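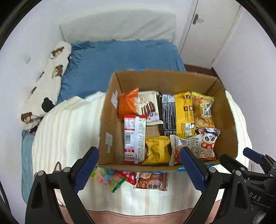

*Snacks packed upright in a plain cardboard box, with a few more still on the bed.*

## About Teltar

Teltar sends out mixed boxes of packaged snacks by post. We are a small firm based in Cludadov, and there are 4 of us: Berwyn Price, Rhodri Phillips, Osian Hopkin and Huw Pugh.

Berwyn began by making up parcels in his spare bedroom for friends who had moved away for work. He used the bed as a packing table because it was the biggest flat surface in the house. The first paid order came from a colleague of Rhodri's, and by October of that year we had sent 200 boxes. We now post up to 2000 a year.

### What goes in

Each box holds a mixture of biscuits, wafers, crisps and sweets. A good part of the range comes from China, and we buy it through Humphreys, a wholesaler we have used from the start. Osian does the ordering and keeps the list of what is in stock. Customers can leave out anything they don't eat, and we swap it for something of a similar size.

### How we pack

We use plain brown cardboard and stand the packets on end where we can. Upright packets take up less room, and the customer can read most of them without emptying the box.

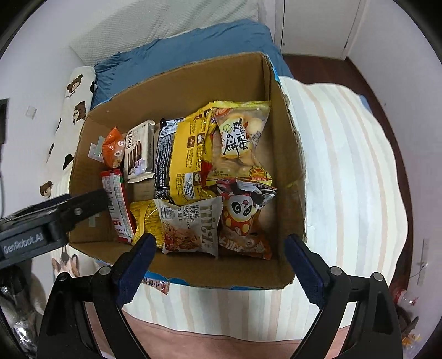 Crisps and puffed crackers are the awkward ones. The bags are mostly air and they push everything else out of place, so we try them in a couple of positions before settling on one. Biscuits in stiff wrappers go next to them to hold them up. Small packets are left until last and go into the gaps.

We reuse boxes when they are sound, so yours may have old tape or a label on it. If you would prefer a new one, say so when you order.

### Orders and collection

Parcels leave us every Wednesday. Orders need to be in by noon the day before. Local customers can collect from the Surkura unit, where Huw is at the desk until 4.

Schools and offices can order several boxes at once. Please write to Rhodri with the number of people and any allergies, and he will send a price.

Post: Teltar, PO Box 1542, Cludadov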